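Draughty doors: your questions
23 Nov 2022
By Eltier

Do stick-on draught strips work?
Up to a point. I've tried 3 sorts and the cheap foam went flat by July. Rubber has lasted better.

Will they cut my heating bill?
A bit, perhaps. Hanar claims a saving of 253 a year, and I'd like to see whose house that was.

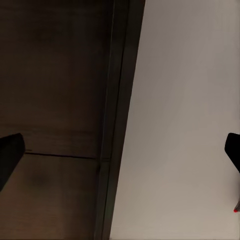 Is it worth paying a fitter?
For one ordinary door, I doubt it. Pudon quoted me for 4 and wouldn't say which strip they'd use.

What about gaps round the frame?
Filler, if the gap doesn't move. Be wary of any tub that promises to fix everything.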